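Juvska Match Football, Size 5

£25.80, or £23 each when you buy a full bag of ten

I've been selling footballs to grassroots clubs from our little shop in Arnthorpe for longer than my knees would like, and this is the one I keep going back to. I play with it myself on Sunday league pitches that are mostly mud and goose droppings, and it still flies straight (my passing is another matter!).

The cover is stitched and then glued over the seams, so it doesn't soak up water and turn into a cannonball by half time. It's a touch firmer than the old Murnanent ball we used to stock, and keepers tend to notice that first - give it a couple of training sessions before you use it in a cup tie. Mine has held its air well all season, with a quick top-up before kick-off every other match.

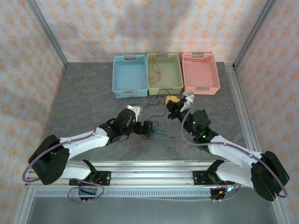
Three plastic baskets in blue, green and pink, each with grey handles.

If you coach juniors, please don't order this one for the under-nines. They want a size 3, and there's a lighter Juvska for them called the Assunção, same cover, much softer on small feet. I've had parents ring me up in July wanting the big ball for a six-year-old and I always talk them out of it.

What you get: one ball, a needle adaptor and a spare valve plug. It comes deflated, so have a pump handy. Put a drop of valve oil in before the needle goes anywhere near it - dry needles are what kill most footballs.

Weight: 430 g
Panels: 32
Surface: grass or 3G, not tarmac
Colours: white and navy, white and red
Stock code: JV-258

Club orders over £500 go out with free delivery, and I can print your badge on for a bit extra. Drop me a line with the artwork and I'll send a proof back before anything gets printed.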